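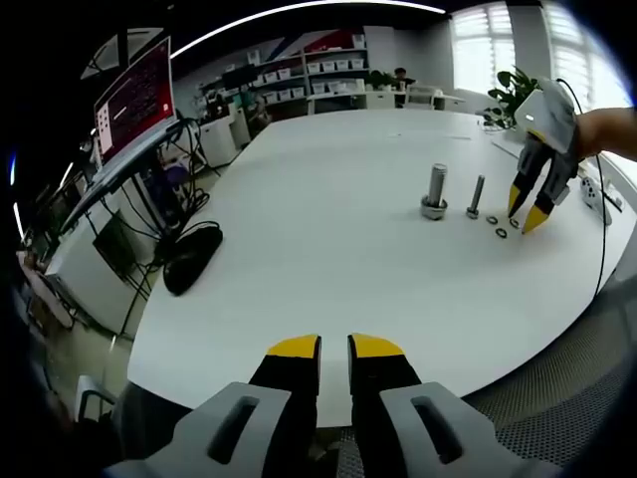 Two hand-held grippers, bolts and small black rings on the white table at Stolter.

Putting a washer on a bolt is the sort of chore most of us have done a hundred times while thinking about dinner. At Stolter, in the long room with the storage bins on the far wall, people have been doing it with great care all through the late summer, using a gripper in each hand, so that a robot may someday do it without anyone having to spell out every little motion.

The project is called Pruvus, and it is the work of a small team led by Yao-tsung Chou, who came to Stolter after some years of building packing machines and who still talks about cardboard with real affection. The idea is simple enough to explain over a cup of tea, which is how it was explained to me. People handle small hardware with the grippers, each grip and each release is recorded from the gripper's own point of view, and the recordings become examples for a learning system. The system looks at a great many of them and tries to work out for itself what a person does with a nut, a bolt and a washer, and in what order.

As of Sep 1, 2024, the team had 602 recordings that it was happy to keep. The first goal was 400, and there was cake when they passed it (lemon, made by Tahmineh Sadeghi, and by all accounts very good). Chou would like a good many more before the first round of training is finished, but he is in no hurry to name a figure.

"Every time I name one, somebody writes it on the whiteboard," he said, "and then I have to look at it."

Sadeghi plans the sessions. She decides which bolts go out on the table, how far apart they stand, and which of the loose parts lie near them. It sounds like a small job until you see her notebook, where page after page is filled with little circles and crosses and arrows. She wants the layouts to be different enough that the system cannot get by on habit. If the thick bolt always stood on the left, she told me, the system might learn "go left" and never learn a thing about bolts.

So a thick bolt and a thin one may stand side by side in one recording and farther apart in another, and the washers and rings wander all over the place. Some layouts she likes so well that she brings them back with a small change, the way a cook will go back to a soup.
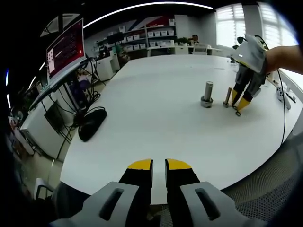

A large bolt stands in its nut while the second gripper is held close to the smaller one.

The grippers themselves are nothing like the big arms you may remember from films about car plants. You hold one in your hand and work it, and its two black fingers, with their yellow tips, do what your own fingers would do if they were rather stiffer and had no sense of touch at all. That last part is what takes getting used to. I was allowed a try, and I am sorry to report that I chased a washer clear across the table and in the end had to pick it up off the carpet with my bare hand, to kind applause.

Siu-ming Ko, who has made more of the recordings than anyone else on the team, says that new people nearly always squeeze too hard and too soon. They see the part between the tips, they get excited — he still does, he admits — and they close before the tips are down low enough. A thin washer lying flat is the hardest thing on the table for just this reason. It has almost no edge to take hold of. Ko's own way is to come down slowly, let both tips meet the tabletop, and only then bring them together.

"You have to be a bit boring about it," he said. "Boring hands are good hands."

The fumbles are not all thrown out, either, and I was glad to hear it on my own behalf. When a person drops a washer and then picks it up again properly, the team often keeps the whole thing, mistake and all. Yung-ching Chien, who goes through the recordings afterward and decides which ones stay, believes the rescue is worth as much as a clean run. A robot in a real workshop is going to drop things, she points out, and it had better have seen someone deal with that calmly. What she does take out are recordings where the person stopped to chat halfway through, or lifted a part and then seemed to forget what it was for. She has a folder of the chatty ones, which she has promised not to show at the winter party.

Chien works through the day's recordings each afternoon, with 6 short labels to choose from, and writes a line about anything odd. She reads these notes aloud to the others at the end of the week. It is a friendly half hour, by the sound of it, with a good deal of groaning, and quite a few of Sadeghi's changes to the layouts have come out of it.
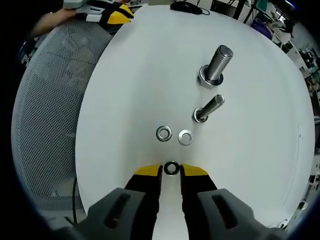

Washers near the gripper's tips, with both bolts standing farther along the table.

Why washers and bolts, though? The answer lies with Hsueh, the repair firm that came to Stolter with the question in the first place. Hsueh takes in worn-out pumps, cleans them up and sends them out again, and its people spend a large part of every day sorting and matching small hardware from machines that are all slightly different. An ordinary automated line does well when the same part turns up in the same spot every time. A tray of parts from old pumps is another matter altogether, and that is where learning from examples seemed worth a try.

Hiu-tung Lui looks after the project on the Hsueh side and has been over to the room 4 times so far, usually with a jar of parts under her arm. She is hopeful and careful in equal measure. The people on her benches have been told about the work from the beginning, she said, and several of them have asked to come and make recordings themselves, which pleases her very much. They know tricks with a stuck washer that no engineer would think of, and she would like to see those tricks go in with the rest.

Her one worry is dirt. The parts on the Stolter table are a good deal cleaner than anything that comes out of a pump, and she has gently said so on each visit. Chou agrees with her. The plan for the coming weeks is to bring in hardware with some age on it, rust and old paint included, and to see how the grippers get along. There is talk of a darker tabletop as well, for a change from the white one, although Sadeghi is rather fond of the white one and would like it put on record that she asked to keep it.

After that comes the part everyone is waiting for, when the system gets its first chance at the same small jobs on a robot arm. Jesteo, the firm that is lending the arm, expects to deliver it before the end of September, and a corner of the building has been cleared to receive it. Chou does not expect much from the first day. He would be content, he told me, with one washer, placed on one bolt, with all of them standing there to watch.

Sessions go on in the meantime, mornings mostly. Staff from other parts of Stolter who would like to make a few recordings can put their names down with Tahmineh Sadeghi. You do not need any experience, she says, and she will show you how to hold the grippers before you start.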